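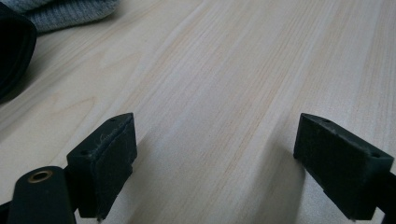 4.3 衣物整理：采集与回放

先说结论的一半：单层、摊开、颜色和桌面差得远的布，Preltent 现在能抓能放。叠，还不行。至少不能说行。下面按任务写，数据量、清洗办法、失败分类都放在本节，网络结构见第3节，不重复。

任务定义。桌上有若干织物和一只敞口盒，要求把指定的一件放进盒里，另一件折好留在桌上。人做这件事几乎不用想。机器这边要同时处理三个问题：布的哪一处可以夹；夹起来以后布会垂成什么样；盒壁会不会挡住手指。第三个在写任务书的时候低估了，后面单独讲。

采集。手持夹爪，双手各一只，操作者站在桌边照平时的习惯做，不规定先后顺序，不规定从哪个角下手。早先的版本规定过（先左手、后右手、必须夹领口），结果数据很整齐，学出来的策略也很整齐，布稍微歪一点就不会了。后来放开。放开之后单条时长的离散程度明显变大，有人习惯先把布捋平再夹，有人直接夹，还有人夹起来抖一下。抖的动作保留了，没有当噪声删。

全部原始片段1,157条，清洗后留下824条。删掉的主要几类：轨迹丢失、左右手时间戳对不上、操作者中途停下来说话、以及开头结尾没有完整动作的。时间戳这一项占了大头，和线缆接头松动有关，换接头以后好了很多，但换之前的数据己经没法救。我们没有做插值补齐，补过一批，训练曲线看着没问题，实机上右手总是慢半拍。

指尖。夹爪两指内侧贴深色软垫，目的是增加摩擦，夹薄布时不打滑。缺点是垫面会起毛、磨白，靠近上缘的部位先坏。磨损以后夹持力和新垫不一样，而且两侧磨损程度常常不一致，左指比右指旧是很普遍的情况。要不要把磨损当作一个变量记录？本文没有，这是一个缺口。后续工作至少应该在每次采集前拍一张垫面。

4.3.1 针织物

针织物是这组任务里比较好做的。有厚度，折边圆，夹下去有余量，指尖高度差一点也能夹住。罗纹织法的布表面纹理细，在浅色桌面上边缘清楚，视觉部分基本不出错。难处在放。放进盒子以后布会自己弹开一点，长条形的布如果不顺着盒子的长边放，一头就会搭在壁上。人会顺手压一下，策略不会压，因为演示里压的动作很短，又常常被手背挡住，模型看不见。

试过加大腕部视角的权重，有改善，但桌面整体的位置感变差，夹爪有时停在布上方不下去。折中的办法是接近阶段用头部视角，接触以后切到腕部视角。切换条件写的是距离阈值，很土，能用。Marti 那一版用的是学出来的切换，指标略好，我们复现时不稳定，原因没有查清，可能是相机安装角度的差别。

4.3.2 黑色织物

黑色的布是另一回事。表面几乎没有纹理，折线看不出来，哪一层是上层、哪一层是下层，单看一帧连人都要犹豫。夹爪本身也是黑的，指尖靠近以后和布混在一起，分割结果经常把手指和布算成一块。我们把这种情况叫“粘连”，在失败记录里出现得最多。

加灯？加过。侧光能把折边照出一条亮线，但桌面反光也跟着上来，浅色木纹桌面尤其明显，照得发白，针织物那边反而变差。最后没有加，用的是房间原有照明。工位上也不可能为了一件黑衣服专门打一盏灯，这个条件下得到的数字更接近实际使用。

布上如果有小的反光点或者扣件一类的东西，策略会被吸引过去，把它当成抓取点。有时候抓得住，有时候夹在硬物上滑开。演示里操作者一般会绕开，但绕开的理由没有写在数据里，模型学到的只是平均位置。
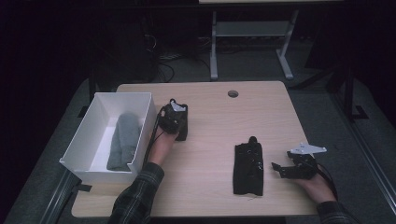 图4 双手持夹爪操作时的桌面布置。左侧为白色敞口盒，盒内为灰色织物；右侧为折叠的黑色织物。

4.3.3 盒壁与线缆

盒子壁薄、敞口，放在桌子左侧，略带一点角度。看上去是最没有问题的东西，实际上失败记录里有不少和它有关。左手夹爪在盒边工作时，可用的进入方向很少，手腕要么抬高，要么从盒口斜着下去。人自己会调，抬一下肘就过去了，机械臂抬肘意味着整条轨迹重算，重算的时候布在空中晃。

盒子的位置也会变。演示中盒子并没有固定，碰一下就转一点。我们一开始想用胶带粘住，后来没粘。家里的盒子不会粘在桌上。结果是盒子朝向成了一个隐含变量，策略对朝向的泛化比预想的好，对位置的泛化比预想的差，盒子靠外一点、前沿伸出桌边的时候，放置点容易偏到桌沿外面。这一条建议后来的人注意，评测时至少应该包含这种摆法。

线缆。夹爪的线从手腕一侧引出，采集时会擦过盒壁，或者搭在桌面上。对人影响不大，对视觉有影响：黑线在浅色桌面上是一条很强的边，早期模型会把它当成布的边缘。处理方法是随机遮挡增广，在训练图里画假的黑线，有用，代价是对真正的黑色布边更不敏感，和4.3.2节的问题互相拉扯。目前没有两头都好的办法。Jernik 的无线方案在试，延迟还没有压下来。

桌面上的圆形走线孔也提一句。深色、小、圆，偶尔被识别为物体。加了掩膜以后没有再次出现，掩膜是手画的，换一张桌子要重画，不算解决。

4.3.4 结果

实机回放，针织物入盒，每种初始摆放各测一轮，合计25次，成功20次。成功的标准是布整体在盒内，没有任何一部分搭在壁外。失败的几次里，搭边的居多，其余是夹空。夹空全部发生在布被推到桌角之后。

黑色织物折叠没有给出成功率。试过，能完成第一折的有，完成以后边是否对齐取决于怎么量，三个评分的人意见不一致，硬给一个数没有意义。定性地说：第一折像样，第二折基本散掉。主要原因是第一折以后层数增加，夹爪只夹住上面一层，下层留在原处，等于把第一折又打开了。人遇到这种情况会把指头往下探一点再夹，演示里有这个动作，但幅度很小，归一化之后几乎没有了。归一化的方式可能需要重新考虑，附录里有一组初步对比。

速度方面，机器比人慢得多。瓶颈在接触前的减速，为了不把布推走，末端速度压得很低。调快可以，夹空就多。家务场景也许可以接受慢，车间不行。Drokau 分拣线上的同类工位按节拍排班，以本节的速度放上去，后面的人要等。

4.3.5 讨论：到底能不能干活

分开说比较好。把一件厚一点的、颜色好认的衣物从桌上放进盒里，条件合适的话可以交给机器，旁边最好有人，隔一段时间看一眼。折叠、区分黑色的几件、处理带扣件的，现在不要交。混在一起的一堆衣服，没有测，不做判断。

还有一个问题是人做这些事的时候两只手的分工一直在变。一只手按住盒子，另一只手放布，放完换过来。手持夹爪采集保留了这种分工，数据里有，策略没有完全学到，左手常常闲着停在盒子旁边，等右手做完。看回放视频很明显。从损失函数上看不出来，闲着的手误差很小，反而把平均值拉得很好看。所以只报告轨迹误差的工作，读的时候要小心，包括我们自己的上一版。

数据量够不够也有争议。把训练集减半再训，针织物任务几乎不变，黑色织物任务掉得厉害，说明后者还没有饱和，继续采是有用的。但采集很累，手持夹爪有重量，连续做久了手腕会酸，动作变形，后段数据质量下降。有一次周六下午采的一批，后半段大多被清洗掉了。采集时长应该设上限，并且在论文里写明，目前多数同类工作没有写。

布的种类是另一个限制。本节只用了少量织物，薄的、滑的、湿的都没有。湿布的重量和垂度完全不同，晾衣和叠衣之间差着一整个任务，不能外推。

下一节换成硬质物体，评测流程相同，夹爪垫面全部换新。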